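Packing bench: paper carriers or cartons for small orders?

Flakness
Posted 10/27/18

We are moving the small orders from cartons to brown paper carriers with twisted handles, and I would like some opinions before I commit to a pallet. The quote is for 3,000 plain bags, no print. Orders are collected over the counter, so nothing goes through the post. Typical contents are one or two soft items and a folded receipt.

The bench is a plain white top. I chose white because loose threads and grit show up on it and can be wiped off before they end up in a customer's order. Cartons stay at the left-hand end for anything heavy or awkward.

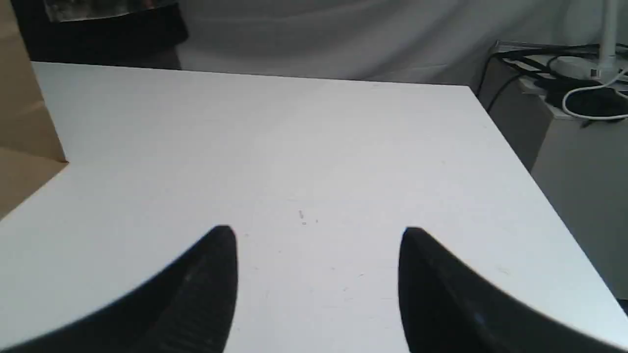
Jetton
White is fine until you start dragging cartons over it. Ours had grey scuffs after the first month and no cleaner shifted them. I would go for a mid grey and put up with the threads. Also, what weight is the paper? You have not said, and it matters more than the colour of the bench.

Flakness
The supplier lists it as 113 gsm. The cheaper one is 102. I have samples of both and can't tell them apart by hand.

Pilix
You will tell them apart when someone carries one home in the rain. The difference is small on the panel and larger at the handle patch, where all the load goes. Check how the handle is fixed. If the cord ends are glued under a patch inside the rim, pull one off a sample and look at how much paper comes away with it. A good joint tears the paper. A poor one peels off clean.

Jetton
I don't agree that handles are the weak point for soft goods. In my experience the base goes first, usually when the bag has been stood on a damp counter. For one or two soft items either paper will do and the cheaper one is the sensible buy.

Flakness
Base noted. I pulled the handles off two of each last night. Both the 113 samples tore paper. One of the 102s peeled, the other tore. Not much of a test, but it leans one way.

On packing order, what I have settled on so far is: open the bag fully, push the base flat from inside, stand it near the front of the bench, then fill. The handles go up and out of the way first, otherwise one folds inward and gets trapped under the goods.

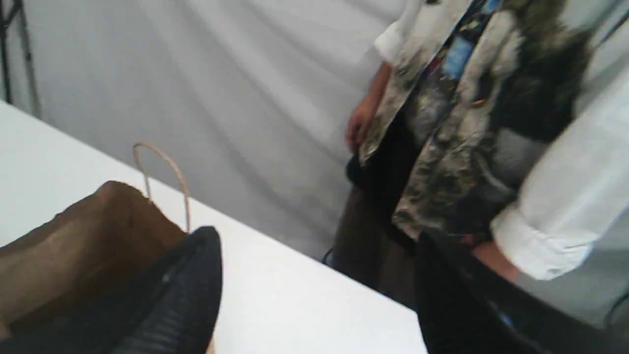

Anything with a stiff end goes in heel down, soft items on top, receipt last. Filling at a slant is quicker but it creases the side panel, and a creased panel leans when the bag is put down. I have also stopped folding the rim over. It looks tidy for a minute and then springs back.

Maribel Huanca
We use the same style at Huanca and do fold the rim, twice, with a sticker. It holds if the bag is no more than two thirds full. Past that I agree, leave it open.

Pilix
Stickers lift the surface of kraft when the customer opens it. Fine if they throw the bag away, less good if you want them to keep it.

Maribel Huanca
Most of ours do not get reused, so it has never come up.

Consuelo Henao
How are you storing them? Flat bundles of 500 on a low shelf took in damp here last winter and the outer ones went wavy. The rims would not sit straight after that. Keep them off the floor and leave the wrap on until you need the bundle.

Flakness
Flat, on racking, wrap on. Some rims arrive crumpled at a corner anyway, even from the middle of a bundle. I have been using those for staff orders. It makes no difference to how they stand. 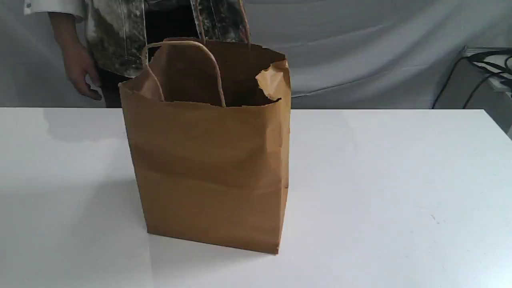 Plain kraft carrier, opened and stood on the bench.

Jetton
That corner would annoy me, but it would not stop me using it. Still think you are overpaying for the paper.

Pilix
Ask for a price on a half pallet of each. If they will not split it, take the 113.

Flakness
Have asked. Will post the figures when they reply.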